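Check-list du local technique avant la rentrée — version commentée
Je la refais chaque mois d'août, je coche, je râle, et je vous mets mes remarques à côté.
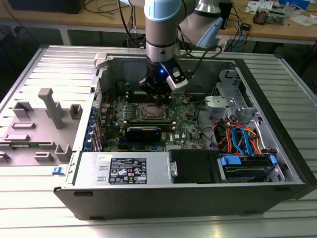

Une lectrice m'a écrit que ma liste de l'an dernier oubliait complètement la ventilation, et qu'à Plokon ils avaient eu 2 disjonctions dans l'été à cause de ça. Elle a raison, c'est ajouté au point 3 !

1. Porte et accès — OK
Elle ferme, elle s'ouvre de l'intérieur sans clé, le badge répond. Par contre la cale en bois est revenue (je l'avais jetée en juin, je ne sais pas qui la fabrique). Retirée.

2. Extincteur CO2 — OK
Goupille en place, plombage intact, étiquette de vérification lisible. Il porte le numéro 2136 dans le registre, le même que sur le mur, et ça me fait plaisir vu le bazar de l'année passée.

3. Ventilation et température — À SUIVRE
23 degrés à 8 h, porte fermée. C'est bien, mais la grille basse est pleine de poussière et quelqu'un a rangé des cartons devant. J'ai poussé les cartons, il faudra passer l'aspirateur. Chez Belkadi ils relèvent la température matin et soir, je vais essayer de m'y tenir aussi.

4. Multiprises et rallonges — NON CONFORME
Deux multiprises branchées l'une dans l'autre derrière l'armoire, encore. J'ai tout débranché et demandé une vraie prise murale à Zusach. En attendant, pas de bouilloire dans ce local, merci !

5. Tableau électrique — OK
Étiquettes à jour, capot vissé, rien de stocké devant. Test du différentiel fait au bouton, il a déclenché tout de suite.

6. Éclairage de secours — À REVOIR
Le bloc au-dessus de la porte clignote et s'éteint au bout de quelques minutes. Batterie à remplacer, demande envoyée à Dumham avec la référence du bloc.

7. Rayonnages — OK avec réserve
Charge maxi affichée : 200 kg par tablette. On en est loin, sauf que tout le lourd est en haut... J'ai redescendu les onduleurs, il reste les bobines de câble, à faire à plusieurs.

8. Sol et passages — OK
Dégagé jusqu'au fond, plus de câble en travers. Le coin de lino décollé près de l'entrée est scotché, je repasse le voir avant la rentrée.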